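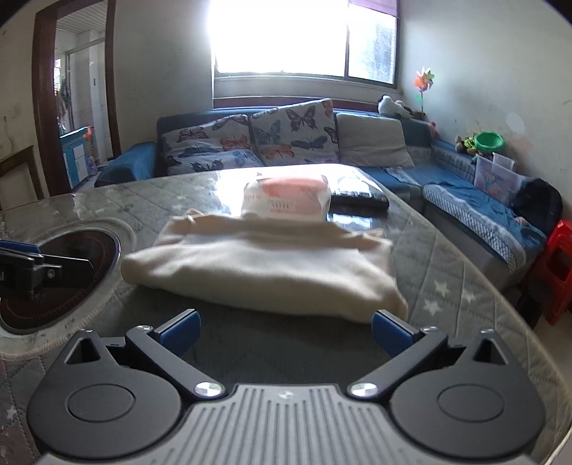

Segundo Aníbal Flores, a ata de abril dava a cobertura por resolvida e isso estava errado: o que se aprovou nessa altura foi pedir orçamentos, e a água continuou a entrar pelo lado norte sempre que choveu com vento. Pediu que a correção ficasse escrita antes de se passar a qualquer outro assunto. Ficou.

ATA DA ASSEMBLEIA DE CONDÓMINOS
Edifício Rukside
Sexta-feira, 1 de outubro de 2021

A assembleia reuniu em segunda convocatória, na sala do rés do chão. A lista de presenças e as procurações ficam arquivadas com esta ata. Dos 21 apartamentos, faltaram sem representação o 2.º esquerdo e o 4.º frente. A presidência da mesa coube à proprietária do 1.º direito e a redação da ata ao proprietário do 3.º frente.

Ordem de trabalhos
1. Ata da reunião anterior
2. Cobertura e caleiras
3. Pressão da água nos pisos de cima
4. Arrecadações e bicicletas
5. Ruído e horários de obras
6. Outros assuntos

1. Ata da reunião anterior
Com a correção pedida no início, o ponto da cobertura passa a ler-se: "deliberado pedir orçamentos para reparação". O resto não teve alterações. Aprovada, com a abstenção do 5.º direito, que não esteve em abril.

2. Cobertura e caleiras
A administração apresentou o orçamento da Womden, que inclui a substituição da tela no lado norte, a limpeza das caleiras e a reparação do remate junto à chaminé. O orçamento não inclui andaime. A empresa diz que consegue trabalhar a partir do terraço, com linha de vida.
O 6.º esquerdo perguntou se a garantia cobre toda a cobertura ou apenas a parte reparada. Cobre apenas a parte reparada. O mesmo proprietário considerou que assim se estava a pagar um remendo e que o lado sul acabará por dar o mesmo problema. A administração respondeu que o lado sul foi visto na mesma visita e que o relatório da Womden o dá em bom estado, com exceção de um rufo solto, já incluído no preço.
Discutiu-se se valia a pena esperar por um segundo orçamento. A outra empresa contactada marcou visita duas vezes e não apareceu em nenhuma. O 6.º direito, que tem uma mancha no teto do quarto, opôs-se a mais espera.
Deliberação: adjudicar à Womden, com pedido escrito para que a obra comece logo que o tempo o permita. O valor sai do fundo de reserva, sem quota extraordinária. Votos contra: 6.º esquerdo. Os restantes votaram a favor.
A pintura do teto do 6.º direito fica para depois de a cobertura estar reparada e de a laje ter secado. A despesa é do condomínio. O proprietário aceitou e pediu que a cor seja a mesma do resto do quarto.

3. Pressão da água nos pisos de cima
Mantêm-se as queixas do quinto e do sexto pisos ao fim da tarde. O técnico que veio ver a bomba mediu a pressão à saída e achou-a normal. A suspeita recai sobre a válvula redutora do troço comum, que é a original do prédio.
A substituição da válvula custa 170 euros, com mão de obra. Aprovada por unanimidade e sem discussão. Se o problema continuar, o passo seguinte é substituir o depósito de membrana, e para esse trabalho a administração trará preço à próxima reunião.
O corte de água necessário será avisado por papel no elevador e também debaixo da porta, a pedido do 2.º direito, que usa sempre as escadas e não viu o último aviso.

4. Arrecadações e bicicletas
O corredor das arrecadações voltou a ter objetos encostados à parede: um colchão, caixas de azulejo e duas cadeiras de jardim. O seguro exige a passagem livre. Os donos têm até ao fim do mês para retirar tudo. Passado esse prazo, a administração chama a recolha de monos e imputa o custo a quem se souber que deixou os objetos, ou ao condomínio, caso não se saiba.
O 3.º direito disse que as caixas de azulejo são suas, que sobraram da casa de banho, e que as tira na próxima semana.
Sobre as bicicletas, havia duas propostas. A primeira era fixar suportes na parede do fundo da garagem, ao lado do quadro elétrico. A segunda era usar a antiga casa do lixo, com acesso pela Rua Gallagher, que está vazia desde que os contentores passaram para a via pública. A casa do lixo precisa de fechadura nova, lavagem e uma lâmpada. O 1.º esquerdo lembrou que a porta abre para fora e bate no passeio, e que já houve uma reclamação por isso. Aníbal Flores propôs inverter as dobradiças. Não se chegou a apurar se o aro o permite.
Deliberação: optar pela casa do lixo, com um limite de despesa de 2.000 euros para todos os trabalhos, incluindo a porta. Aprovada por maioria, com os votos contra do rés do chão esquerdo e do 4.º direito, que preferiam a garagem. A chave é entregue só a quem a pedir e fica registada por fração.
A questão das trotinetes elétricas ficou em aberto. O 5.º frente não quer carregamento de baterias em espaço fechado. A administração vai perguntar à seguradora e informa por escrito.

5. Ruído e horários de obras
O 2.º frente vai fazer obras na cozinha a partir de novembro e pediu para usar o elevador no transporte de entulho. Autorizado, com as seguintes condições: proteção nas paredes da cabina, sacos fechados e limpeza do patamar no fim de cada dia. Nada de martelo pneumático ao sábado.
O 4.º esquerdo voltou a queixar-se do estore do apartamento de cima, que faz barulho de madrugada. A proprietária explicou que trabalha por turnos e que já pediu a reparação da fita. O assunto não foi posto à votação.
O cão do 1.º frente, de nome Ivar, ladra quando fica sozinho na varanda. O dono disse que passará a deixá-lo dentro de casa.

6. Outros assuntos
a) A luz do patamar do terceiro piso apaga-se demasiado cedo. Ajustar o temporizador.
b) As caixas de correio do lado esquerdo têm fechos partidos. Cada proprietário trata do seu, com o modelo que está afixado no átrio, para ficarem iguais.
c) A empresa de limpeza pede que não se deixem folhetos em cima das caixas. Foi sugerido um cesto por baixo. Aprovado.
d) O canteiro da entrada está seco. O 1.º direito ofereceu-se para plantar alecrim e alfazema, se alguém regar em agosto. O rés do chão direito rega.
e) O 6.º esquerdo pediu cópia do relatório completo da Womden, com as fotografias da cobertura. Será enviada por correio eletrónico a todos, e em papel ao 2.º direito.

A próxima reunião fica marcada para abril, em dia a indicar na convocatória. Nada mais havendo a tratar, a mesa encerrou os trabalhos. A ata foi lida em voz alta e assinada pelos presentes.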